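## 4.2 Division of tasks at the prep counter

The catering kitchen at Tandthorpe prepares packed lunches for three office sites. Before the change, each member of the morning shift carried an order from start to finish: weighing dry goods, portioning, packing, and labeling. The project moved the fetching and placing of items at the counter to an arm and left cutting, tasting, and final checks with the staff. Tasks were first worked out in simulation, using the Mada kitchen model, and then shown to the staff before any hours were changed.

Fourteen employees took part in the planning sessions. Each session opened with a simulated counter layout, and the group was asked where a person would stand, what they would reach for, and what they would rather not have to reach past. Figure 3 gives one of the layouts used, with the arm beside a wooden countertop that holds a kitchen scale, a knife block, and an empty wire basket.

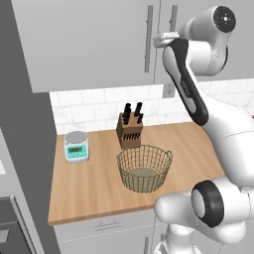
Andri Zürcher

**Figure 3.** Simulated prep counter with robot arm, scale, knife block, and wire basket. Rendering by the author named above.

The knife block drew the most comment. Several cooks said they would not work next to a moving arm with knives on the same surface, whatever the speed limit. Others pointed out that a block at the back of the counter means leaning over whatever stands in front of it. In the layout finally adopted, knives were kept at a separate cutting station, and the arm was given no task that involved them.

The scale raised a different question. Weighing had been the job of the two longest-serving employees, who adjusted portions by eye and used the reading as a check. Once the arm placed the ingredients, the reading became the record, and a portion outside the limits had to be explained on a form. One of the two described this as "being asked to sign for somebody else's hands." The other welcomed it — she had been correcting other people's portions for years without any credit.

We logged 1,142 orders over the trial. Of these, 122 needed a person to step in at the counter, and 61 of those interventions concerned an item placed where the next worker could not easily reach it. The remaining cases were mixed and are listed by type in the appendix.

Shift patterns changed less than management at Skotia, the parent firm, had expected. The early start stayed, as deliveries still had to be received and checked by hand. What did change was the pace of talk during the shift. Staff at the cutting station now stood with their backs to the counter, and four of them asked for the station to be turned. This was done in the second month, and the effect on interventions is taken up in Section 4.3.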